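Vortragsnotizen: Vormachen statt programmieren – Fernsteuerung im Projekt Gestdale
Stand: August 2018

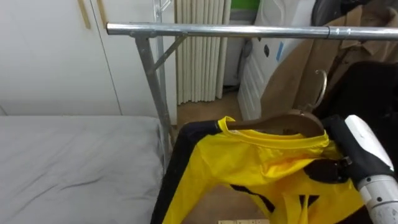
Kurz zum Aufbau. Merkell stellt die Arme, wir steuern sie von einem zweiten Platz aus fern und zeichnen jede Vorführung vollständig auf. Die Aufgabe heißt bei uns »Garderobe«: Bügel greifen, anheben, an die Stange hängen. Auf das gelbe Hemd zeigen: Der Greifer hält den Bügel am Haken, der Stoff darunter hängt frei. Genau diesen Griff üben die Bediener zuerst. An der Stange hängen schon andere Sachen, der Trenchcoat zum Beispiel, und dazwischen muss der Haken hinein.

Zahlen nennen: 567 Vorführungen seit Februar, 12 Bediener, 2 Räume. 41 Vorführungen haben wir verworfen, meist wegen Rucklern in der Verbindung.

Führen von Hand haben wir ebenfalls versucht. Die Kräfte am Handgelenk werden dabei unbrauchbar, und der Bediener steht der Kamera im Weg. Für kurze Bewegungen nehmen wir es weiterhin – Renaud heißt das Werkzeug dafür, Folie kommt später.

Frage aus Gekberg vorwegnehmen: Zögern wird nicht herausgeschnitten. Pausen über dem Haken bleiben in den Daten, nur Anfang und Ende werden gekürzt.

Dann weiter zur Folie mit den Greifpunkten. Wasser trinken.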